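9/11/24

Back on the sourdough crackers, and I'm in a much better mood than last time! Batch 2 of the rye version came out of the oven this morning and it snaps the way I wanted. The Duro flour drinks a lot more water than the Wultance one (I keep forgetting this and then standing there with a bowl of gravel), so I went up to 80 percent hydration and let it rest 30 minutes before rolling. Big difference. No cracks along the edges, and it went through the roller without sulking.

Salt is still a question. I used the coarse Lonham stuff on half the sheet and mixed fine salt into the dough for the other half. I like the coarse better straight away, but after a few crackers my tongue is done. Maybe fine in the dough and a tiny pinch on top? Will try it.

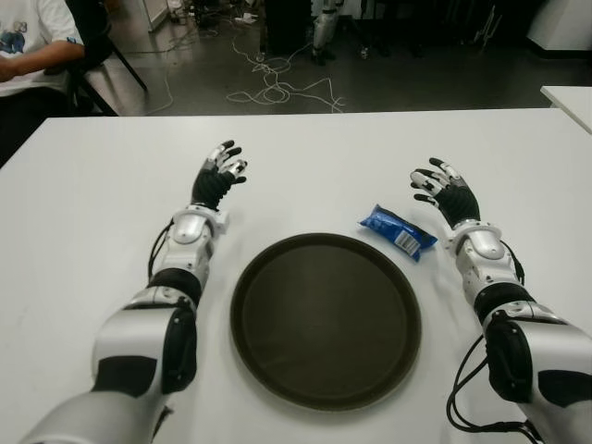 Tray and blue snack packet on the white table.

Oven notes, before I lose them: the back left corner runs hot, so turn the sheet at 10 minutes, no later. I turned it late on the first batch and got a brown stripe that tasted like burnt toast. Also, please don't stack them while they're warm, they go bendy and then I get sad.

Caraway from Awwad is nearly gone. I'd like to order the bigger bag this time, we went through the last one way faster than I planned back in January. Anyone want fennel too? I'm not sold on it, but I'll bake a small sheet if somebody asks.

Next: same dough, rolled thinner, seeds pressed in before the rest.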